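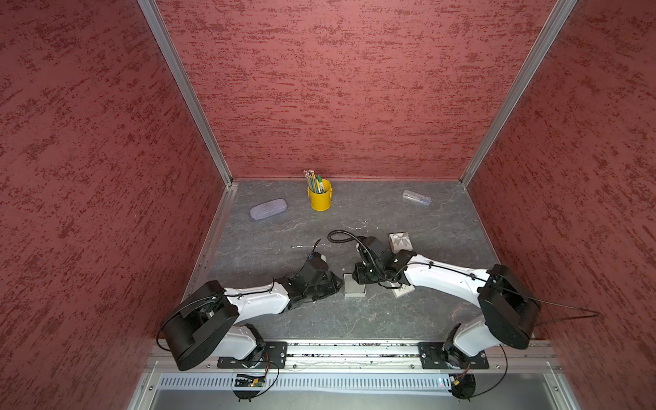
Ertürk wrote under my last post that if I was going to the open day at Prarnby I should ask what the arms do when there's no crowd in front of them, and skip the sales talk. I did ask, and I'll get to the answer.

Prarnby is an old cannery building past the rail yards. Parking was in the gravel lot at the back and the sign was on the wrong side of the road, so I drove by it twice. Masks were required and they let in small groups by time slot. Mine was the 11:20. You signed in on a sheet, got a sticker, and followed tape on the floor. The whole walk took a bit more than an hour.

The first stop was Tosel, the group that does most of the two-arm work. They had several booths going. The one I spent the longest at has a pair of arms bolted to an aluminum rail, with red walls on three sides and a grey stone-patterned top. The items on it were ordinary desk things: a yellow bucket of pencils, a glasses case, a clear plastic case, and some small gift box pieces. The gift box is the part they care about. The lid has to go on the base, and both grippers have to agree about where it is.

I asked why a gift box. The answer was that the lid fit is tight enough to be hard and the boxes are cheap enough to crush. They bought 1,000 of them in February and had 781 left. I'd have guessed fewer.

The Ertürk question got a straight reply. When there's no crowd, the arms do the same job over and over with the pieces moved a little each time, and every try gets saved whether it was any good or not. They have some 4,000 tries on file for the box task. The plan is to keep going until the summer student leaves and then see what they have. Most of a working day is resetting the table. The person running the booth told us this without any embarrassment and I liked that part of the tour best.
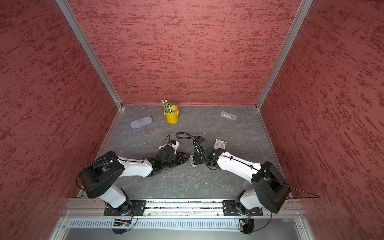
The two-arm booth at Tosel, grippers nearly touching by the gift box.

A few things I wrote down at the booth:

The arms are smaller than I expected. You could carry one under your elbow.

They're quieter than my printer.

The pencils and the glasses case aren't part of the box task. They stay on the table so the software gets used to having other things around.

Somebody in our group asked whether it would be ready for a warehouse soon and was told no.

After that we went upstairs to Grodik, which makes a cart that follows a person down an aisle. It followed one of our group fine on the flat and stopped at the door sill. They lifted it over and carried on. The talk went long and was mostly about batteries, and I don't have much to report on it. If you work with carts you'd get more out of it than I did.

There was coffee in sealed cups by the exit and a table of leaflets. The leaflet for the two-arm project says the data gets written out in blocks of 1,024 and doesn't say 1,024 of what. I emailed to ask and will add it here if I hear back.

For anyone thinking of going, the next open day is supposed to be in February, depending on the rules by then. It's free but you have to book. Pick a morning slot if you can, as the upstairs room gets hot. Wear shoes you don't mind getting dusty in that lot. Kids are allowed over ten, though the booths are at adult height and there weren't any stools that I saw.

Posted August 17, 2020. Filed under: day trips, machines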